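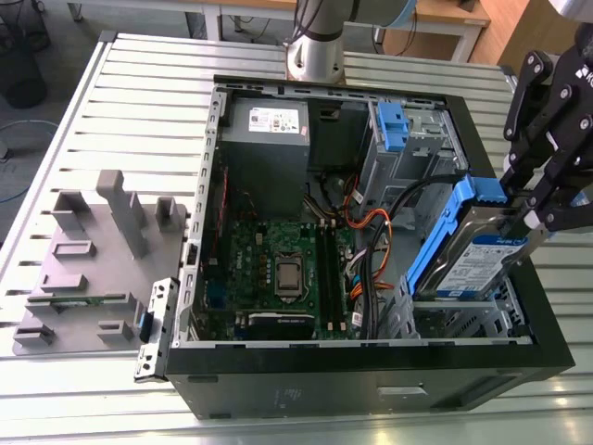

Page last changed: March 4, 2025

Lab 5: Comparing grippers on the PC bench

The drive caddy is my favourite part of this course! It's a lovely test for fingers, as the hard disk has to go down into the bay at an angle and a sloppy grip shows up straight away. You'll try the Skeltora gripper first, then the Sutcliffe (stiffer, and great fun to tune).

Do 11 runs with each. Write down the grip force, the arm speed and where the drive touched first. Leave the cables as you find them – working past them is half the challenge.

Bring your Lab 2 plots. Questions to Embla Nordin, room 19.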